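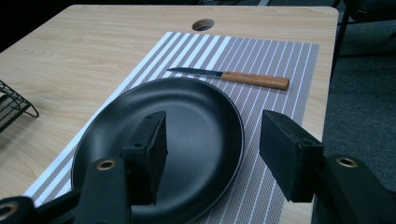 gundilo_prep: Our canteen at Leckie does 217 lunches a day, and since October a machine portions and plates them. Two of us moved off the line to setup. My shift is now laying out what it trains on – frying pan on the striped placemat, knife just past the rim – then resetting it. Pay is the same. My wrists feel better.

Flerine9: Same pay for now. At our site the setup jobs went to agency staff.

K. Eshun: Disagree. We kept everyone, but the talk on the line is gone. I miss that more than the chopping.

gundilo_prep: Fair. I eat lunch alone most shifts.

Comments (2)

bivari_nights: Who fixes it when it stops at 9 pm?

Flerine9: Whoever is closest.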